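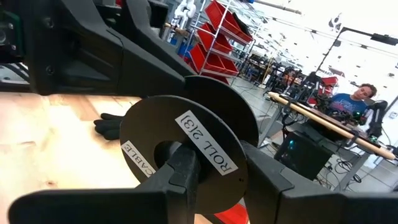
Cable spool in the gripper at the Dankwa bench.

Gifty Agbeko has run teleoperation at Dankwa for two years, and she keeps the task list short. The current one is cable handling: grasp a spool, present it to the second arm, hand it over, set it down.

"An operator needs 32 clean episodes before we let their data into training," she says. "Before that it's practice."

The full set stands at 2177 episodes, of which 399 were dropped in review. Most of the rejects were pauses. An operator stops to think, the arms hold still, and the policy learns to hold still too.

Ayuba Frimpong wrote the review tool, Nullis. It marks any stretch where both arms stay under a speed threshold.

"We trim short ones," he says. "If the pause is in the middle of a grasp, the whole episode goes."

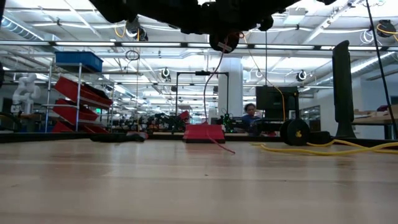 Camera views and hand guiding

Operators work from the wrist view and a fixed view across the wooden table. Agbeko wants both recorded every time. "The wrist view loses the table when the spool is close. The fixed one has the arm in the way."

Hand guiding was tried in April. Frimpong found the paths smoother but the grip forces useless, as the person's push was mixed into the readings. It is now used only for setting start poses.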